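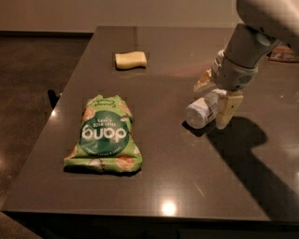

탁자 위의 dang 봉지

코티시코(Kotisico) 섬 여행, 숙소를 항구 쪽으로 할지 북쪽으로 할지

글쓴이: mahtab_b
안녕하세요. 마타브 바게리(Mahtab Bagheri)라고 합니다. 한국어는 제 모국어가 아니므로 어색한 문장이 있으면 양해를 부탁드립니다.
저는 11월에 남편과 함께 코티시코 섬에 여섯 밤을 머무를 예정입니다. 첫 숙소는 항구 마을 킥몬트(Kikmont)에 예약하였습니다. 그 다음에 북쪽의 그라르케오(Grarkeo)로 옮기는 것이 좋은지, 계속 킥몬트에 있는 것이 좋은지 결정하지 못했습니다. 우리는 운전을 하지 않습니다. 시장 구경과 걷기를 좋아하고, 큰 쇼핑센터에는 관심이 적습니다.

답글 1: 소금바람
운전 안 하시면 킥몬트에 계속 계세요. 그라르케오는 버스가 저녁 6시면 끊깁니다. 저녁 먹을 식당도 숙소 식당 말고는 거의 없어요.

답글 2: orlando.g
저는 의견이 다릅니다. 킥몬트는 편리하지만 밤에 항구가 시끄럽습니다. 그라르케오에서 이틀을 자면 아침 일찍 해안길을 걸을 수 있는데, 저에게는 그 길이 이 섬에서 제일 좋은 시간이었습니다. 버스는 305번을 타시면 됩니다. 511번도 북쪽으로 가지만 산마을을 모두 돌기 때문에 40분이 더 걸립니다.

답글 3: 소금바람
511번이 오래 걸리는 건 맞는데 경치는 그쪽이 훨씬 낫죠. 바쁜 사람만 305번 타는 겁니다. 그리고 해안길은 당일치기로도 충분해요.

답글 4: mahtab_b
두 분의 답변에 감사드립니다. 짐이 있는 날에는 어느 버스가 더 적당합니까? 우리는 큰 가방이 두 개 있습니다.

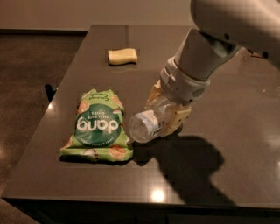
답글 5: orlando.g
305번입니다. 뒷문 옆에 짐칸이 있습니다. 511번은 작은 차량이라서 기사님이 큰 가방을 거절하시는 경우가 있습니다. 제가 한 번 거절을 당하였습니다.
시장을 좋아하신다면 쉬에(Hsueh) 시장도 추천합니다. 킥몬트 정류장에서 언덕 쪽으로 올라가면 있고, 바구니와 말린 과일, 향신료를 팝니다. 오전 10시 전에 가시는 것이 좋습니다.

답글 6: 밤배
쉬에 시장은 요즘 관광객 가격입니다. 향신료 한 봉지에 1000을 부르길래 그냥 나왔어요. 동네 사람들은 부두 뒤쪽 가게에서 삽니다.

답글 7: orlando.g
입구의 가게들은 비싼 것이 사실입니다. 그러나 안쪽으로 들어가면 가격표가 붙어 있는 가게가 여럿 있습니다. 저는 거기에서 바닐라를 샀고 가격에 만족하였습니다. 흥정이 불편하신 분에게는 안쪽을 권합니다.
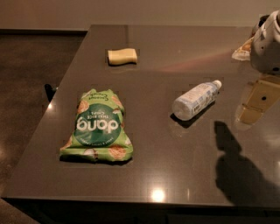 그리고 현금을 준비하십시오. 안쪽 가게는 카드를 받지 않는 곳이 많고, 현금인출기는 항구의 우체국 옆에 있습니다. 그라르케오로 가시기 전에도 그곳에서 찾아 두시는 것이 안전합니다.

답글 8: 소금바람
현금 얘기는 동의합니다. 그래도 저라면 숙소는 안 옮겨요. 여섯 밤인데 짐 싸고 푸는 데 하루를 쓰는 게 아깝습니다.

답글 9: mahtab_b
남편과 상의하였습니다. 킥몬트에서 네 밤, 그라르케오에서 두 밤으로 정하려고 합니다. 소금바람 님의 말씀도 이해하지만, 저는 아침의 해안길을 꼭 걷고 싶습니다. 갈 때는 305번을 타고, 가방 없이 산마을을 구경하는 날에는 511번을 타 보겠습니다. 혹시 그라르케오의 숙소 중에서 저녁 식사를 늦게까지 주는 곳을 아시는 분이 계십니까?

답글 10: 밤배
정류장 맞은편 파란 대문 집이요. 8시까지는 줍니다. 생선 드실 거면 아침에 미리 말씀하세요.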